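Pinza Vargate para brazos de sobremesa: análisis tras montarla en casa

22 de diciembre de 2021

Llevaba meses leyendo en los foros que la Vargate era la pinza que por fin ponía la manipulación decente al alcance de quien trabaja en la cocina de su casa. Ese entusiasmo me da alergia. Pagué 300 euros por el kit, cables y tornillería incluidos, y lo que sigue es lo que opino después de 50 horas de uso, con más dudas de las que le gustaría leer al fabricante.

El kit llega en piezas. Las instrucciones son un PDF de 4 páginas traducido con prisas, donde el paso de la brida aparece antes que el de los casquillos que van debajo. Si lo sigues al pie de la letra, desmontas media pinza para volver a empezar. La tornillería es correcta, los dedos encajan sin holgura y el adaptador para la muñeca entró a la primera, cosa que no puedo decir del de la Hurover que tuve antes. El cable es otro cantar: sale por el lateral y no trae ni una mísera brida de plástico para sujetarlo.
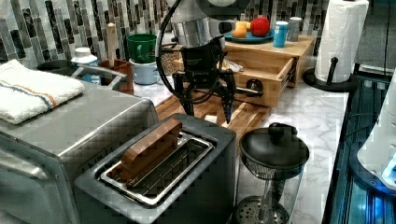

La publicidad habla de «agarre adaptativo» y conviene entender qué significa. Los dedos no se adaptan a nada por sí mismos; hay un límite de corriente que detiene el motor cuando encuentra resistencia, y el resto lo pones tú con paciencia y un fichero de parámetros. De fábrica el límite viene tan alto que aplasta cualquier cosa blanda. Con el cable tuve que elegir entre dejarlo tenso o darle margen, y al darle margen queda ese arco ancho que baja desde la muñeca y vuelve hacia la parte de atrás de la pinza, justo a la altura a la que uno tiene las cosas en la encimera. En un banco despejado daría igual. Con una tostadora y una cafetera de émbolo cerca, cada trayectoria hay que pensarla dos veces. Vargate vende aparte una guía de cable, y me parece feo cobrarla.

El software, Song, es la parte que peor envejece. La calibración se hace con un asistente que te pide cerrar y abrir los dedos varias veces y luego guarda los valores en una carpeta que cambia de sitio con cada actualización. Perdí dos calibraciones así. La interfaz gráfica tarda en arrancar y en mi portátil el ventilador se dispara nada más abrirla. Desde la línea de comandos va bastante mejor, pero entonces que no lo anuncien como un producto «sin programar».

Tegan Ormsby, con quien comparto la suscripción al servicio de impresión 3D, me pasó unas yemas de goma más blandas que las originales. Mejoran mucho el agarre con los objetos redondeados y empeoran algo con los bloques pequeños, que se tuercen entre los dedos si no los coges bien centrados. Acabé volviendo a las de serie para casi todo. Que las yemas se cambien con un solo tornillo es un acierto, lo reconozco.

La repetibilidad merece un párrafo de desconfianza. El folleto da una cifra preciosa, medida vaya usted a saber dónde. En una encimera de mármol atestada, con cajones, bandejas y paquetes de por medio, lo que manda es la base del brazo y lo bien que hayas apretado la mordaza. Con la base floja, la mejor pinza del mundo falla igual. La mía la apreté tres veces antes de fiarme. 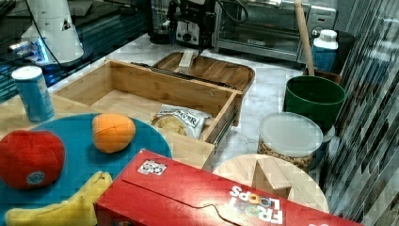 La pinza sobre la bandeja de madera, con un bloque pequeño justo debajo.

El ruido es aceptable. Un zumbido agudo al cerrar, nada al mantener. El motor se templa pasados 60 minutos de uso seguido, sin llegar a molestar al tacto. No he visto ninguna protección térmica documentada y se lo pregunté al soporte técnico. Me contestó Ye-ji Kwak, muy amable, para decirme que lo incluirían en la próxima revisión del manual, prevista para enero. Ya veremos.

¿La compraría otra vez? Por ese precio, solo con la guía de cable dentro de la caja. Quien venga de una Hurover notará la mejora en los dedos. Quien tenga ya una Sarka que funcione puede quedarse como está, porque el salto no justifica el gasto ni la tarde perdida con el asistente de Song.

A favor: dedos bien mecanizados, adaptador sin holguras, yemas fáciles de cambiar.

En contra: cable mal resuelto, manual desordenado, límite de corriente de fábrica demasiado alto, software que extravía sus propios ajustes.

Nota: un seis raspado.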